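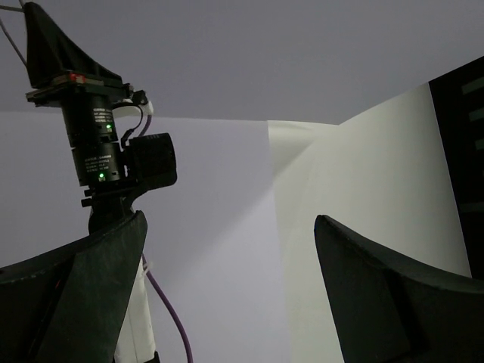
Figure 5.1 Two dark gripper fingers, with a second arm and its camera beyond them.

Chapter 5
What the Arms Left Behind

When Wirnach put robot arms into its packing hall at Duvudcombe, the staff got a leaflet. It promised that the machines would take over "the dull part of the day" and that everyone would be free for better work. Most companies say something like this. Few of them come back later to ask whether it came true, and Wirnach did not either.

Bukola Yusuf had packed small parts there for years. Her new title was cell operator. She looked after 2 arms, cleared jams, wiped lenses and pressed reset. Her pay stayed where it was. "I used to talk to the woman across the table," she told us. "Now I watch lights."

The supplier, Drernow, claimed a rate of 3,000 parts a shift. Chukwuemeka Chukwu, who kept the floor log, never wrote down a number that high. The supplier's count left out stoppages, and it left out the parts that people picked up and packed by hand while an arm was being restarted. That work was still being done — it just had no line in the report.

None of this proves that the arms were a mistake. Sore wrists became less common, and two packers said they would not go back. But a claim about saved labor should make you ask whose labor was measured, and by whom.

We use cookies to improve your reading experience. By continuing to browse, you accept our cookie policy. Accept / Manage settings

In this chapter we follow the Duvudcombe hall through its first August with the arms, then compare it with Rowlands, where the packers were asked before anything was bought. As you read, keep a list of tasks that appear in the workers' accounts and are missing from the managers'. You will need it for Section 5.2.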